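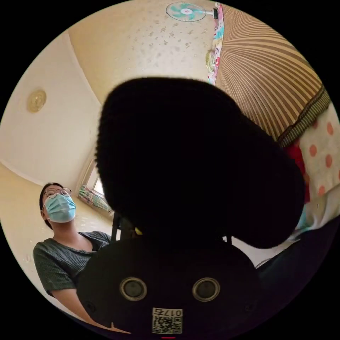 What does a small company get from moving its orders and stock into one ERP system?
Everyone works from the same numbers, and the month-end retyping goes away.

Speaker notes, Balakrishnan Lobo, Grundik user day, May 9, 2021

Open with the Mereck story. Two spreadsheets, two stock counts, one very unhappy customer in Grollircombe. Pause for the laugh (there's always one, they've all lived it!).

Then the big point: clean the item list BEFORE you import it. I love this part, so watch the clock. Mereck had the same bolt under four names. We fixed the first 100 items by hand and by then the warehouse crew could do the rest without me.
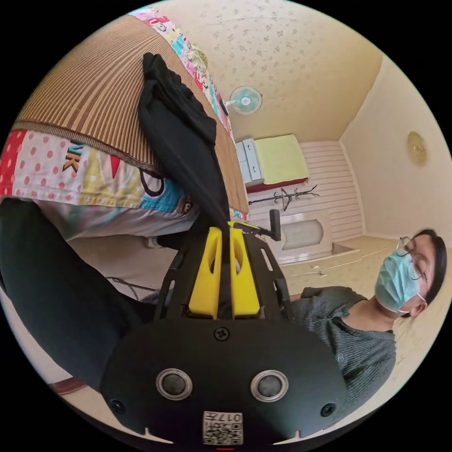
Black garment at the edge of the bed

Slide on roles. Purchasing, warehouse, accounts. Ask the room who can change a price in their system right now. Wait for hands. Don't rush to fill the quiet.

Demo: enter a sales order, ship half, show the back order appear by itself. If the wifi is bad, skip to the saved copy. 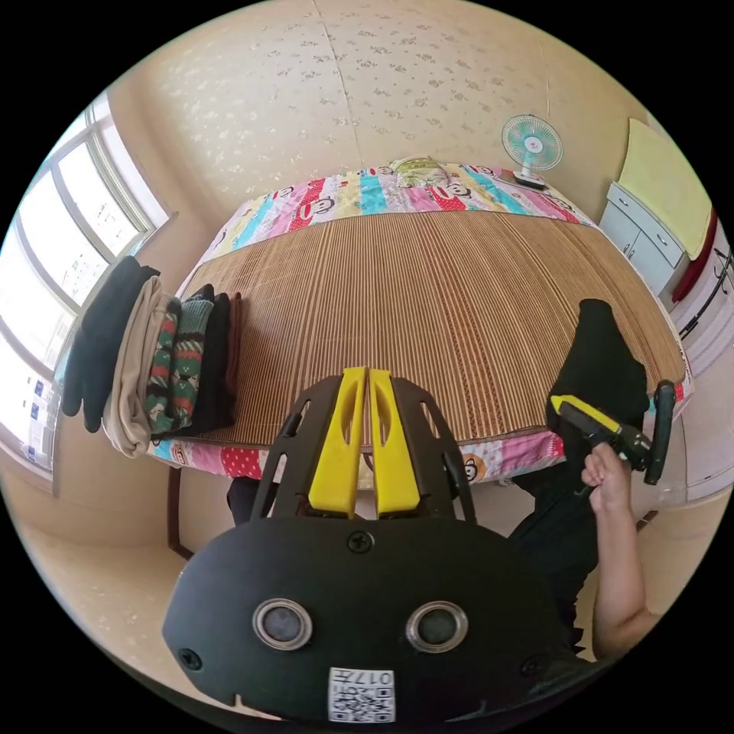

Woven mat and patchwork bedspread

Go-live. Mereck switched in September, right after stock count, and kept the old sheets read-only. Great call, and it was theirs, so give them credit out loud.

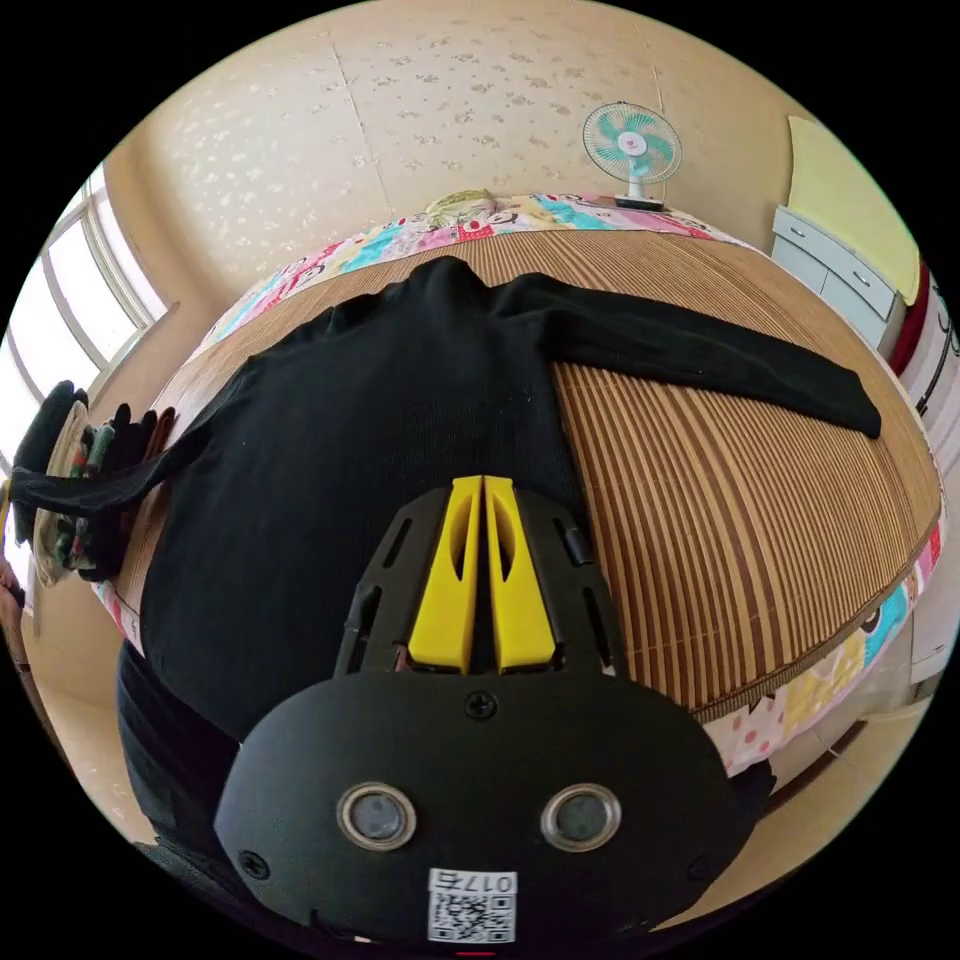 2 min read

Wrap up with training. Short sessions at people's own desks, with their own orders, beat a full day in a meeting room every time I've tried it. Mention the Ma add-on for barcode labels only if somebody asks.

Questions. Repeat each one into the mic.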